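FOR IMMEDIATE RELEASE

Wurnetden opens walk-in charging tables at Vedon hall

VEDON, May 2025 - Phone at four percent, bus in an hour, no outlet in sight. Wurnetden wants to fix that. The furniture workshop today opened its first walk-in charging room, on the ground floor of Vedon hall. Free to use, no sign up, no purchase.

The room has 11 tables, all wood, all built in the Wurnetden shop on Gasser Street. Cables are laid out and ready. Sit down, plug in, have a coffee, go.

"People were charging phones on the floor by the restrooms," said Hannelore Pfister, who runs the hall. "On the floor! We asked for tables and we got very nice tables."

Work started in March. Ambros Brunner did the tabletops and the back panels, Kumudini Hettiarachchi the cabling. Oil finish, three coats. Brunner wanted the grain to run lengthwise and got his way, after some dicussion.

What visitors get:

- A seat and a table, up to 3 hours at a time
- Cables for most current phones, spare ones at the desk
- Help from staff if a plug won't fit or a cable has gone missing
- Quiet corner for calls, far end, past the coat rack

Hours: 11 a.m. to 6 p.m. weekdays, closed weekends for now. Longer hours under review, depends on staffing.

Laptops are OK. Space heaters, kettles and hair dryers are not, please. Lost phones go to the front desk and are kept 14 days, then handed to the town office.

At the tables

A Galaxy S24 on the charging cable, screen lit, face up on the wood. Power strip and black cables over to the right.
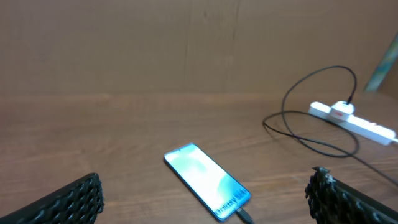 What comes next

A second room, in the Stumex building, is planned with 18 tables. Same wood, same finish. No opening date yet, floor has to be done first. Schools and libraries that want a single table can ask for a quote, lead time depends on the oil drying and on how busy the shop is.

Press contact: Seon-mi Jang, Wurnetden. Visits for reporters and photograhpers by arrangement, mornings best. Ask for her at the front desk.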